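News > Town > Recycling

News Events Schools Sports Contact

Branville students clear 2,000 bottles and cans in spring room cleanout

15th April | By Régis Royer

What a week for Branville! Students in the Skarnden residence halls have turned in 2,000 empty bottles and cans, easily beating the old record for the spring cleanout and filling the Biro Street recycling shed right up to the door.

The idea is simple. Every hall gets a set of collection carts on the ground floor, and residents bring down whatever has piled up in their rooms over the winter. Cha House led the way with 404 items, and its residents were still coming down the stairs with bags when the carts were wheeled off on Wednesday evening (the driver kindly went back for one last load).

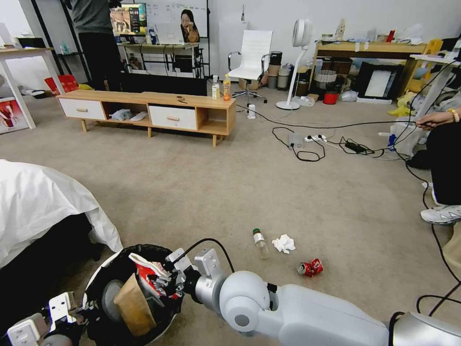
Hwa-young Hyun, who runs the cleanout, was thrilled with the turnout. "We had 80 people sign up in the first hour," she said. "Last year it took us until the final day to get that many. I had to go and print more sign-up sheets!"

Most of the haul was drink containers, and the deposit money will go toward new bikes for the student loan shed, which now has 161 members and a long waiting list on sunny weekends. Paper cups and snack wrappers can't go in the carts, so those still belong in the regular trash. Caps can stay on plastic bottles this year, a change from the old rule.

Students who missed the carts can drop off bottles and cans at the Biro Street shed any weekday afternoon until the end of term. The next cleanout is set for September, just after move-in, and Hyun is already looking for people to help sort. Sign-up sheets are at the front desk of each hall.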